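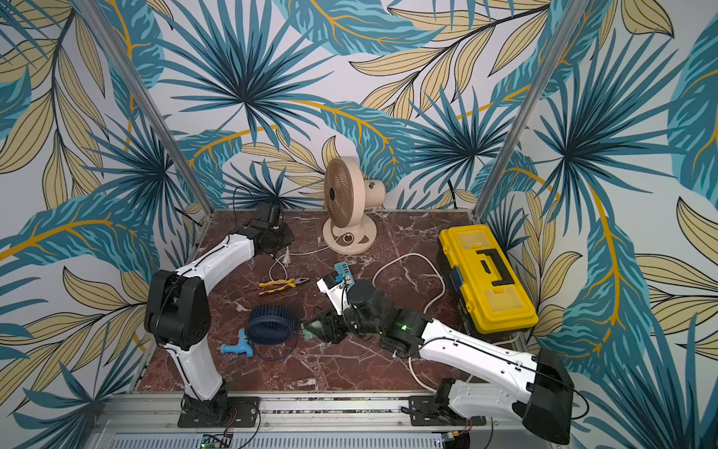 Paste-the-wall paper: can I leave the old stuff up?

Posted by Anisa Sembiring

Back bedroom in Sadlow, one layer of old vinyl, mostly flat apart from a seam by the window that has been lifting since November. I have bought a big leafy pattern at a price I won't repeat in front of my husband. Can I go straight over the top? The man in Danko said yes, but he was also trying to close.

Radomír Štefanec

No. Paste won't grip vinyl for long and your lifting seam will take the new paper with it. Peel off the vinyl face, soak the backing, scrape, fill, sand, size the wall. Measure the repeat before you cut anything. I did a chimney breast with a 300 mm offset and ended up with 2 palm trees growing out of each other's ankles. Keep the heating off while it dries and let it take its time.
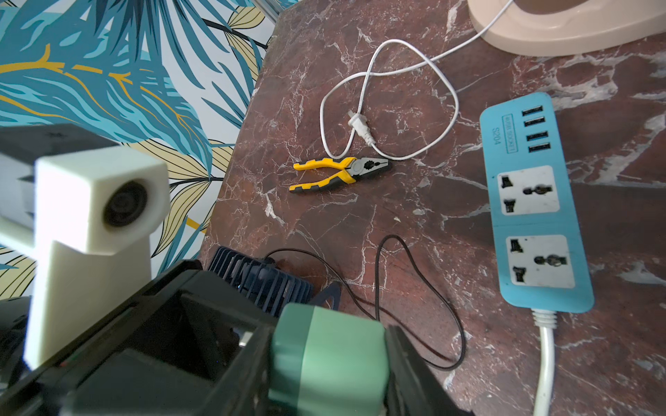

Small navy fan, marble top, leafy paper behind.

castside_kev

went straight over mine in Ramgate, been fine. well the bit behind the wardrobe has come down but you can't see that

Radomír Štefanec

Kev, that is the wardrobe holding it up.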